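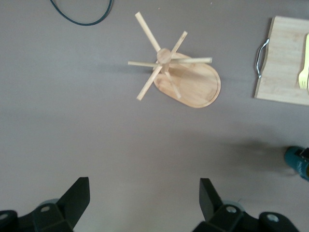 Home | Notebook | Bench log | Woodshop | Older entries

May 27, 2018

Drying rack, round whatever. I have stopped numbering them because the numbers were getting personal.

Where we are: the tray is fine. I'm happy with the tray. Oval, raised rim, recess sanded back to where a fingertip stops complaining, oil went on evenly for once. The post is fine too, or it was fine until I started blaming it. The trouble is still the hub, which is a small round thing asked to hold six dowels, and small round things resent that.

Gun-woo's position (stated at length, over my sandwich) is that the rack tips because the arms are long for the height of the post, so one wet mug out on a single arm has all the leverage it could want. My position is that people should put the second mug on the opposite side. He says you can't ship a position. Fair.

Tip test, done on the gray table with the rack standing and the arms dry:

One light mug, any arm, pushed in near the hub: stands.
One light mug at the tip of the arm: stands, and thinks about it.
The heavy brown mug at the tip: goes over every time. 10 tries, 10 falls, caught most of them. The mug is older than the project and has one more chip than it had this morning.
Heavy mug across the long axis of the tray: goes over late.
Heavy mug along the long axis: stands.

So the oval matters, as Stelios said in December and as I wrote down in December and then ignored. Arms pointing along the length of the tray get all that wood under them. Arms pointing across it get very little. If we turn the hub so that no arm points straight across, the worst case gets better without making anything bigger. With six arms you can only cheat so much, but a few degrees costs nothing except redrilling, and I've got plenty of practice redrilling.

Note on drilling the hub. The jig from Cikwood is good on flat stock and useless on anything round, which they do say on the box, in the small type. I made a cradle out of scrap with a V cut in it and a pin to index off the last hole. First hub out of the cradle had five arms where they should be and a sixth with ambitions. Cause: sawdust under the pin. Blow it out between holes. I'm writing this down so that I can find it again after making the same mistake.

Glue: held. Pulled on each dowel with the luggage scale and gave up before the joints did. The Pálfi dowels fit tighter than the old batch, so don't open up the holes for them. Tap them home with the rubber mallet, wipe, leave alone. Leaving alone is the step I do worst.

Also tried a thicker tray on the sketchpad. It would fix the tipping and make the whole rack look like orthopedic footwear. Parking that.

Weight, finished, oil cured: 423 g. I'd hoped for more, all of it at the bottom. Stelios wants to let a steel plate into the underside and cover it with cork. It would work. It would also rust the first time somebody leaves the tray full overnight, and everybody leaves the tray full overnight, me included. Asked him to price it anyway so we can say no with a number attached.

The cutting board goes with the rack in the Grodonard kitchen set, and is bamboo, and needs nothing from me. I mention it out of envy. It's a rectangle. It lies flat. It has never once fallen over. The only open question is whether the color sits close enough to the oiled tray. Next to each other under the bench lights I'd say they're cousins. Under the window they're cousins who don't write. Gun-woo can't see any difference and thinks I need a hobby, a strange thing to hear in a woodshop.

Brurow called about the catalog copy. They would like the rack to be "inspired by a design of 1899." I asked which design. They said they had rather hoped I would know. I said it was inspired by a wet counter. They're going to get back to me.

To do:
- new hub, turned off the cross axis, drilled in the cradle, pin CLEAN
- cut one set of arms shorter by the width of a thumb and run the same tip test
- ask Stelios for the plate price
- oil the second tray, stay away from it
- find out who keeps using the long clamp as a doorstop
- different mug for testing. Something nobody loves.

Later, same day. Cut the short arms. Dry fit only, no glue. Heavy mug at the tip, across: still goes over, but slower, with a sort of dignity. Heavy mug halfway along: stands. Gun-woo has asked whether the mug would even fit over the dowel if we go shorter again. It does for now. I hung it there and went to lunch and it was still up when I got back, so I'm stopping before I touch it.

3 comments | 5 shares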